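FOR IMMEDIATE RELEASE
Thu 25 June

Pilivness Bakery opens second shop in Prandholm, bread from 6 a.m.

PRANDHOLM - Pilivness Bakery opens its second shop this Saturday, on Ghanem Street, next to the old post office. Doors at 6 a.m. First 60 customers get a free rye roll with any purchase, one per person.

Same breads as the Jamska shop, plus 3 new ones: a seeded sourdough, a potato loaf and a dark rye with caraway. Baked on site, two ovens, last batch out at 2 in the afternoon. Seats for 44 inside. More on the sidewalk once the city permit comes thru.

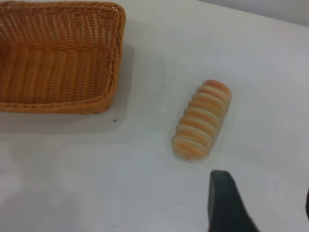 "We sold out by ten most mornings in April and people were driving over from Prandholm to find the shelves bare," said owner Declan Nic Giolla. "So we went to them. Took longer then we wanted. The ovens came late, the floor had to be redone, but we're ready."

The new shop has nine staff, five of them new hires. Still looking for one early-shift baker, apply in person. The bakery expects to turn out 2000 loaves a week between the two locations by fall.

Pre-orders for opening day close Friday at noon. Phone or at the counter in Jamska, no online orders yet. Cash and cards both fine. Parking behind the building, enter from the alley, not from Ghanem Street (one way).

Hours: Tuesday to Saturday, 6 a.m. to 4 p.m. Closed Sunday and Monday. Jamska hours stay the same.

Press contact: Declan Nic Giolla, Pilivness Bakery, Jamska shop. Mornings are bad, call after 2.

###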